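Drenuvlow 会议发言计时灯(议事厅版)

目录价:756元一套,含税,运费另算
供货:Kallard 公共会务用品
页面更新:2018年3月30日

先说我为什么卖这个东西。我在区里的听证会上做过很多年会务,最头疼的一件事就是发言超时。主持人手里捏着一块秒表,发言的人背对着他,台下的人干着急,时间到了谁也不好意思打断。有一回讨论停车收费,前面几位街坊讲得实在太长,排在后头的人只好把稿子折起来带回家,我心里挺过意不去的。后来我见到 Drenuvlow 的样机,当场就问能不能代理,一直卖到现在!

它到底是什么

说白了就是一盏三色灯,加一块数字屏,再加一个主持人手里的小遥控。绿灯亮着随便讲,黄灯亮了就该收尾,红灯亮了请把话筒让出来。灯放在发言席正前方,发言的人、主持人、旁听席都看得见,大家看的是同一个时间,省了好多口角。

灯体不高,放在桌上不挡脸,这一点我特别喜欢(以前试过一款立杆式的,电视台的人来拍会议,镜头里全是杆子)。数字屏的亮度可以调,大礼堂白天拉不上窗帘的那种,调到最亮就行。小会议室千万别开最亮,坐第一排的人会瞪你。

声音提醒默认是关的。要开也可以,有一声短的“叮”,还有一声长一点的。我自己主持的时候从来不开,灯够了。

我最常用的几个设置

公众发言:每人一样长,按一下遥控就重新开始,主持人不用低头找按钮。
代表质询:提问和答复分开计时,切换一下就好,谁也占不了谁的时间。
暂停:有人身体不舒服、翻译没跟上、麦克风坏了,先按暂停,剩下的时间原样留着。
名单模式:最多能存32位发言人,按登记顺序往下走,屏上只显示序号,不显示姓名。好多地方对登记信息管得严,序号就够用了。

名单可以在电脑上先排好,用配套的 Nina 软件导进去。软件界面嘛,老实讲有点土,可是不用联网,也不用注册账号,插上线就能导。会前改名单是家常便饭,改完再导一遍,旧的会自动盖掉。
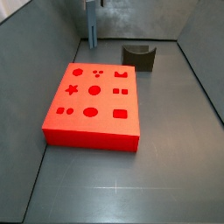
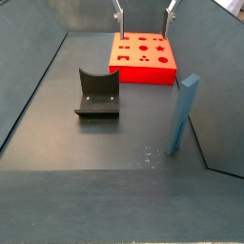 箱子里有什么

计时灯主机
主持人遥控器,2个(一个备用,别都塞在同一个抽屉里)
电源适配器和一根长电源线
连接电脑用的数据线
防滑底垫
中文说明书,附一张可以贴在主持台上的速查卡

Nina 软件不随箱附光盘,下单之后我会把安装包发给你。

电池和供电

充满电能连续用19个小时,一整天的会加上晚上的闭门讨论都撑得住。我还是建议正式会议插着电用,电池留给流动会场。去居民楼下面开露天说明会的时候,电池就派上大用场了,找插座实在太费劲。长期不用的话,隔一阵子拿出来充一充。

用过的人怎么说

Yoga Liew 在 Dralholm 的议事办公室管会务,他们去年八月换的这一套。他给我写信说,最大的变化是主持人不用当坏人了,红灯一亮,发言的人自己就会加快。他也提了一条意见:遥控器上“重置”和“暂停”挨得太近,有一次手滑,把一位老先生的时间清零了,只好请他从头再讲。这条我转给厂里了,现在发的货,重置键要长按才有反应。

Hedvig Granström 的看法就保留一些。她主持的是小规模的社区协商,人少,大家围着一张桌子坐,她觉得红灯摆在中间太像考场,后来改成只用数字屏,把灯关掉。我觉得她说得有道理,人少的会你也可以这么试试,在设置里关灯,屏照样走。

买之前请想一想

如果你们的议事规则里根本没写发言时限,先把规则定下来再买。灯只管提醒,时限多长、超了怎么办、能不能把时间让给别人,这些都得白纸黑字写清楚,开会前念一遍。我见过买回去吵得更凶的,就是规则没定,有人说三分钟,有人说五分钟,最后冲着灯发火。

还有,它不会自动切断话筒。常有人来问这个,我知道有的会场想要,可这一款没有这个功能,接口也没留。真需要的话请找做音响的公司。

另外,会议室有同声传译的,记得让翻译间也能看到数字屏,看不到就再加一块副屏,副屏单卖,价格来问我。

订购和售后

单位采购可以先要报价单和样本合同,写明单位全称、收货地址、要几套就行,我一般当天就回。要走比价程序的,我也可以配合出盖章的规格书,请提前说一声格式,每个地方的表都不太一样,我已经填出经验来了。

主机坏了寄回来修,遥控器坏了直接换新的。说明书丢了不用买,发个邮件给我,我把电子版给你。第一次开会前心里没底的,也可以打电话来,我陪你把设置走一遍,顺便听听你们那边会是怎么开的,我挺爱听这个!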